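May, dye bench, afternoon

Finished the wash tests on the red knits for the Zatemville order. Three recipes on the bench: the old one, the old one with a longer soak, and the Osden fixative that Ulises wanted tried. Dye bath at 200 g for all of them, salt as per Brenda's sheet.

The old recipe still bleeds. White test strip came out of the first wash visibly pink, second wash a bit better. Longer soak helped less than I expected. The Osden strip stayed close to white through both washes, but the cloth feels stiffer and I'm not sure Zatemville will like that. Morven says a softener in the last rinse should fix it. Not tried yet.

Bath temperature drifted again. Set to 108 F, read 106 on the glass thermometer at 2:30 and the same an hour later. Joaquín thinks the probe is scaled up. Descale before the next batch and don't trust the display until then.

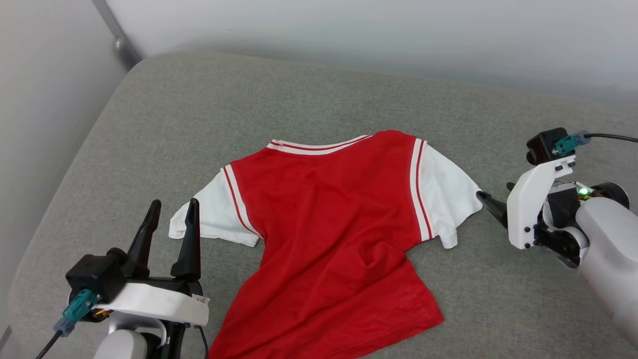

Red body, white sleeves, red stripes on the collar band.

Trim is the real worry with this kind of shirt. A little bleed on solid red doesn't show, but on white ribbing next to red it shows right away. Feng-yi suggests sewing the test strips to the red cloth before washing – pinned strips float free and probably pick up less. Agreed, will redo all three that way.

Water was from the Cisternas tank, not the tap. Hardness not measured, should have been.

To do:
Descale probe, check against glass again
Softener rinse on the Osden piece
Repeat with sewn strips, tap water
Ask Brenda if the salt figure is for dry or wet weight of cloth – the sheet doesn't say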